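2 min read

Jyoti Pathak

right. desk clear-out thread, because I said I'd do it in March and it is now 07/03/2019 so technically winning

started with the worst one, the long worktop by the window. everything lands on it. post, tape, batteries that might be dead, a mug from the Stunham place that I keep meaning to give back

rule one (stolen from my sister): everything OFF first. no sorting as you go. I always sort as I go and then I'm sat on the floor reading a 2014 phone bill

took four trips to the spare room. bed is now unusable. future me's problem

found: the Vatik catalogue I swore had never arrived. also the spare key. ALSO the other spare key

wood's a nicer colour than I remembered. light, bit of grain. gave it a wipe with washing up liquid in warm water, then a dry cloth straight after 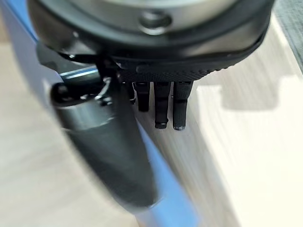

anyway rule two, only put back what you used this week. so that's lamp, notebook, charger, scissors. felt brutal. did it anyway

someone asked about the Rirkine trays, yes still going, yes I'd buy them again, the shallow ones not the deep ones. deep ones just turn into bins with nicer edges

label maker has run out of tape halfway through the word CABLES so that drawer is called CAB now

paper pile: recycling, shredding, "ring them". the ring them pile is horrifying. one letter from Lodhi has been sat there since before xmas, ref number ends 303, if they ring me first I'm not in

pens. tested every single one on the back of an envelope. nearly all of them went in the bin. kept two blue ones and the good pencil

no I'm not doing the shelves today stop asking

hoovered behind the worktop while I could get at teh skirting. grim. found a sock and quite a lot of rice??

rule three is supposed to be a box for things you can't decide about, tape it shut, look again in a month. mine's already full so I've started a second box

tea now. shelves tommorow, maybe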